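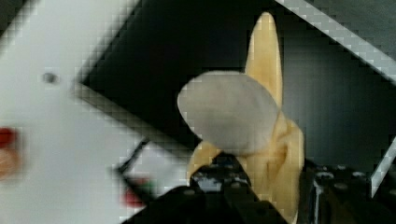 A gripper running Mota holds a partly peeled banana, seen from the wrist camera.

Brirent Releases Mota 2.0, Grasp Planning Software for Soft and Changing Objects

May 9, 2023 – Brirent today released version 2.0 of Mota, its software for planning and controlling how robot grippers handle things that bend, flop or bruise. The new version is ready to download for all current users.

Most grasp planners settle on a shape once and stick with it until the object is put down. Fruit doesn't work that way! A strip of peel can swing across the camera's view, and the outline the planner started with is suddenly wrong. Mota 2.0 keeps redrawing its estimate of the object while the fingers are closed, and it adjusts the grip as it goes.

The main addition is a perception module called Vasia, which works from wrist camera video alone. Vasia labels each part of the view as object, finger or background, and it marks the areas where it isn't sure. The planner then stays gentle near those areas until a clearer view comes along. It was trained to cope with blurry, heavily compressed video, the kind many small wrist cameras send.

Vasia refreshes its estimate every 180 milliseconds on a standard desktop graphics card. Users of the March preview will notice the difference right away, as that build needed 577 milliseconds for the same job.

The Brirent team tried the release on a set of 200 handling tasks with produce, bread and soft packaging. Mota 2.0 finished 157 of them without a person stepping in. Most of the misses came from very thin peel and clear film, and work on both is already under way. The full task list, with every miss included, is posted with the release notes.

There's plenty here for people who build their own tools, too. A new replay viewer called Shehu lines up the camera video with the planner's decisions, so a developer can stop at any moment and see why the fingers squeezed, waited or let go. Shehu opens logs from older versions of Mota and runs on a laptop with no robot attached.

Existing setup files will load in 2.0 without changes. Grip force limits now have to be confirmed the first time the software starts, and the installer walks users through that step.

About Brirent
Brirent makes perception and planning software for robot arms used in labs, test kitchens and packing rooms.

Media contact: Brirent Press Office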